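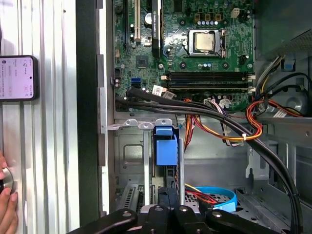 Day two of teaching the arm to work inside an old desktop PC, and I'm having far too much fun with it. Thread!

The job for this week is cable handling. Get the gripper down into the case, take hold of a lead, move it clear, let go, come back out. Takes me five seconds by hand. Through the arm, my first go took 14 minutes (and I dropped it twice).

We're doing it two ways at Triltar. One is remote control, where I drive with the Skondow handset and watch the wrist view. The other is by hand: you put the arm into a light, floppy mode, hold it by the forearm and walk it through the job.

I thought I'd hate the handset. I love it! You only get what the wrist sees, so you start noticing how a bundle of black cables hides everything behind it. If I can't find the lead from that view, the robot hasn't much chance either.

Leading it by hand gives much smoother paths — but your own arm ends up in the case too, and there's barely space for one of us.

The bright blue SATA cable is my favourite practice target. Bold colour, easy to spot, nice loop to aim for. The thin red and yellow power wires are a different story. They cross over each other and my grip always lands a finger's width off.

Things I've picked up so far: come in slowly from above, stop before you close, and don't fix a bad grip halfway through. Back out and start the run again. All my wobbly little corrections were going into the recordings and the arm was happily learning to wobble.

Running total as of 2020-10-21: 51 clean runs. The target is 1000 by December, which sounded fine when I said it out loud in the Derkach meeting.

Someone asked what software we use for the recordings. It's Zistus, our own in-house thing. It saves the joint positions and the wrist view together, and I can bin a bad run with one key. I use that key a lot.

Next up is plugging a connector back in, which needs a much gentler touch. I've been practising with my eyes shut at my desk like a complete weirdo. Will post how the first runs go!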